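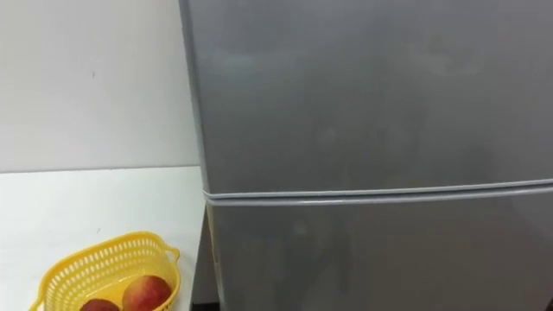 *Grey fridge, white worktop, two apples in the yellow basket.*

## Kitchen tips we took from the fridge-loading trials

In April my colleague Irfan Oei and I finished a study with the Hedarari arm, which learns to put fruit and jars away in an ordinary kitchen. We made 185 runs. The paper is for engineers, but many of the findings are useful also for people who load a fridge with their own two hands, or who have a home helper robot and wonder why it is so slow.

### Give the basket a fixed parking place

This was our main result. When the basket began each run in the same place on the worktop, beside the fridge, the arm failed 15 times less than when we put it down anywhere. Choose one place and mark it with a small piece of tape under the rim. I do this at home now, and my family has stopped leaving the fruit on the chairs.

### Keep a hand's width from the fridge

Do not push the basket against the side of the fridge. Small things roll into the gap between fridge and worktop, and there they stay. In one bad morning we lost 23 minutes to a single plum.

### Clean the door, but not to a mirror

A satin door gives soft reflections, and our depth readings became worse after we used a polishing spray. A damp cloth with a drop of washing-up liquid is enough. Wipe with the grain if your door has one, then dry with a second cloth.

For finger marks which do not leave:

1. Mix one spoon of white vinegar in a glass of warm water.
2. Put it on the cloth, never directly on the door.
3. Go once over the seal also, with a soft toothbrush.

### Choose a basket with holes

We compared a closed bowl and a basket with open sides. Washed fruit dries faster in the basket, and the Rorico fingertips slipped less on dry skin. With apples the difference was clear. With grapes we could not measure any — they were difficult in both.

### Few pieces at one time

With one layer of fruit the arm chose well. With a heap it pulled from the bottom and the rest fell over. I must say my children do the same.

### How we measured

Each method had 50 runs at the least, and Hamish Costigan repeated a part of them in his own kitchen, with a different fridge. His numbers were a little lower but the order of the methods did not change. We have not yet tested doors which open to the other side, so if your fridge is of this kind, take the advice on the basket place with some care.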